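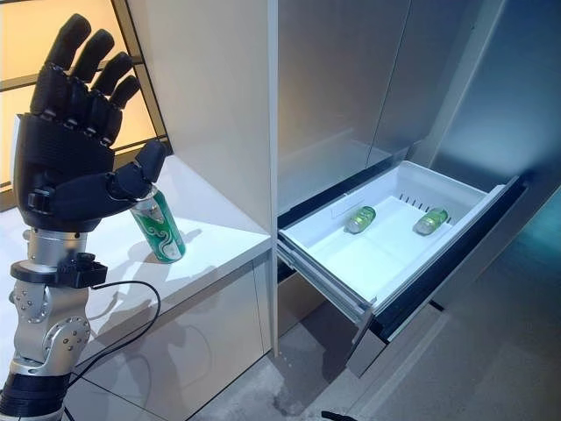

Pre-run software check, fridge restocking cell, controller branch Skorkorier. Filled in by Rosalie Ruchti, Thursday, before the afternoon runs. The list covers the control, perception and planning software only; guarding, mains and floor loading are on the site sheet and are not repeated. Grasp type matters for several of the items, so note that the can is held between the thumb and the lower edge of the palm, with the four fingers up and out of the way, and that the force limits in section 2 are set for that grasp. If the grasp planner is switched to a full wrap, section 2 has to be done again from the top.

Marks used: OK, OK with comment, FAIL, NOT DONE.

Section 1. Start-up and versions

1.1 Controller build matches the release note. OK.

1.2 Planner (Palamarchuk) and controller built against the same message definitions. OK with comment. They match now. They did not on Monday's image, and the launch script let it through with a warning in yellow text that scrolled past. The script should stop. Ticket raised.

1.3 Parameter file loaded from the cell folder, not from a home directory. OK. Checked the path in the log.

1.4 Clock offset between arm computer and vision computer under 4 ms. OK. Measured at start and again after lunch.

1.5 Old log files cleared and disk below 80 per cent full. OK.

Section 2. Hand control

2.1 Joint zero offsets read back correctly after power cycle. OK.

2.2 Thumb position limit active in software. OK. Commanded past the limit in small steps; the controller clipped the command and reported it each time.

2.3 Thumb force cap applied in pinch mode. OK with comment. The cap is applied, but the value is read once at start-up. Changing it in the tuning panel changes the number on screen and nothing else. Either make it live or grey the box out. Until then, restart the hand node after any change.

2.4 Slip response. NOT DONE. Needs the weighted test cans, which are at the other site.

2.5 Hand holds its last commanded position when the command stream drops. OK. Stream stopped by killing the planner. Hold began inside the 100 ms limit on every try.

2.6 Finger self-collision model matches the hand as fitted. OK with comment. The fingertip shapes in the model are plain cylinders, and the real ones are squarer at the top. The cylinders are drawn a little large, so the model errs on the safe side. Leave as it is for these runs, replace at the next release.

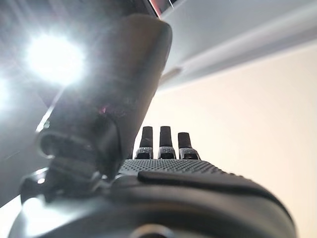 Item 2.6: three black fingertips on their silver-grey collars, with the larger finger segment at left.

Section 3. Perception

3.1 Camera calibration files dated after the last camera move. OK.

3.2 Wrist view exposure. OK with comment. With a strong light behind the finger, the upper left of the view goes to white and haze spreads well beyond the lamp. The fingertips still stand out against the wall. Auto exposure is on and should be locked for the runs. The detector must drop any region that is saturated and say so in the log. At present it drops the region and says nothing.

3.3 Drawer detection (Fenavis). OK. The drawer has to be reported open before a place motion is allowed. Tested with the drawer shut, half out and fully out. Half out is treated as shut, as it should be.

3.4 Bottles lying on their sides in the drawer. OK with comment. Pose is good when they are apart. When two touch, they are sometimes merged into one long object. The planner then asks for more clearance than it needs and may refuse the place. Safe, but it will cost runs. Keep the bottles apart until this is fixed.

3.5 Reflections from the steel fridge walls. FAIL. Two false objects on the inside wall during the morning check, both gone after a few seconds. The filter is meant to need agreement between views before it adds an object to the map. The setting was off in the parameter file. Switched on, file saved, re-test below.

Section 4. Planning and motion

4.1 Counter, side panel and drawer present in the collision map. OK.

4.2 Forearm cable included as a keep-out volume. OK with comment. The loop hangs lower than the modelled shape when the wrist is turned. Volume made deeper at the bottom. Anyone who moves the clamp must update it.

4.3 Planner refuses a goal below the drawer floor. OK.

4.4 Speed scaling drops near the fridge opening. OK.

4.5 Stop request during a place motion. OK. Arm stops, hand keeps its grip, and the planner waits for a person to clear the fault.

Re-test of 3.5

Replayed 106 recorded frames with the filter on. No false objects. Then a live check with the drawer open, same result. Mark changed to OK with comment. The start-up script should print this setting.

Outstanding

2.4 slip response, before any run with glass.
1.2 launch script to stop on mismatch.
2.3 tuning panel. With the Zirkum interface team.
3.2 log message for saturated regions.

Cleared for can runs at reduced speed. Not cleared for bottle handling.
R. Ruchti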